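Print | E-mail | 3 shares | 0 comments

3.2 Noise and concentration in shared workrooms

We surveyed 178 employees at two sites, Gunau and Zalura, during November. Both sites had moved staff from single offices into shared rooms the year before. Of those asked, 103 said that speech from nearby desks bothered them more than any other sound. Fans and street traffic ranked much lower.

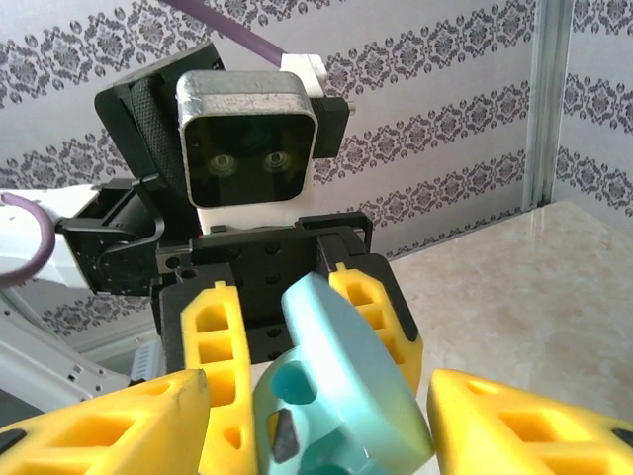 Figure 2. Equipment in a shared workroom.

Answers differed by type of work. Staff who wrote or edited text reported the most trouble, and 11 of them had asked to move desks. Those doing bench work seldom complained. Delić and Zein found the same split in their earlier study at Shboul, although their rooms were smaller and had carpet. We did not measure sound levels at either site.

Print | E-mail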